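4.3 Washing and drying quilts and padded covers

Read this section before the first wash. Programme names are the ones printed round the dial of the Ernard 8. On the older Timov machines, Quilt is called Bulky.

Before you start

Check the care label. If it shows a crossed-out tub, do not use the machine.
Mend open seams first. A small gap will let wadding out during the spin.
Test red and dark blue fabrics with a damp white cloth. If colour comes off, wash the quilt on its own.

Washing

1. Shake the quilt outdoors and pick off loose threads.
2. Fold it lengthwise, then lay it in the drum in a loose spiral. Leave a hand's width of space at the top.
3. Pour liquid detergent into the left drawer, up to the lower line. Do not use powder.
4. Turn the dial to Quilt and set the temperature to 30.
5. Press Spin until the lowest speed lights up, then press Start.

Note: The door stays locked for a short time after the programme ends. Wait for the click.

Caution: Do not add fabric softener. It coats the wadding and makes it clump.

Drying

6. Lift the quilt out with both arms under it. Do not pull it by one corner.
7. Lay it over two rails of the airer so that the weight is shared.
8. Turn it after eight hours and leave it for 24 hours in all. In a cold room allow longer.

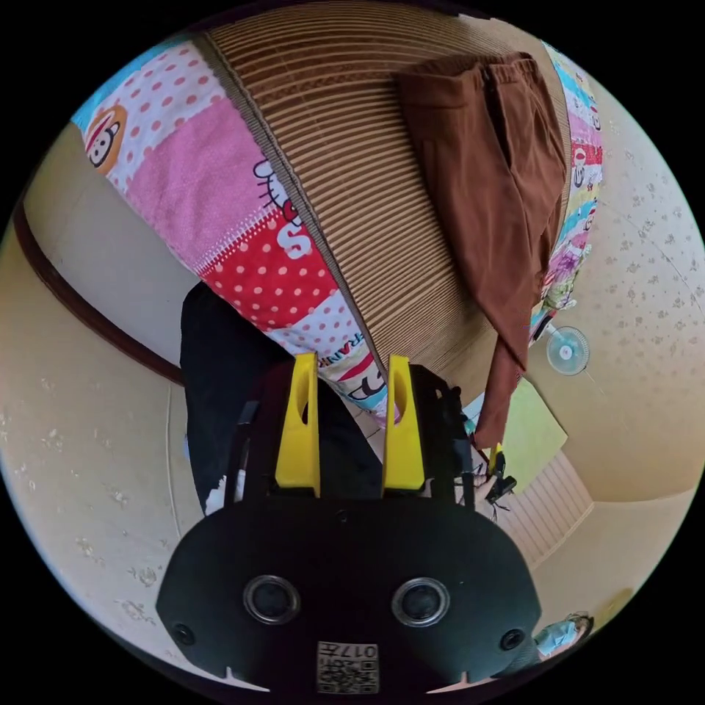

9. Feel along the seams for damp patches before folding. Patchwork dries slowest where several pieces meet.
10. Store it in a cotton bag. Plastic traps moisture.

If the drum stops and the display shows 18, the load has moved to one side. Switch off, wait for the lock to open, spread the quilt out again and restart from step 4.

For spare drawers and door seals, write to the Bednárik parts desk at Aketcombe and quote the number inside the door.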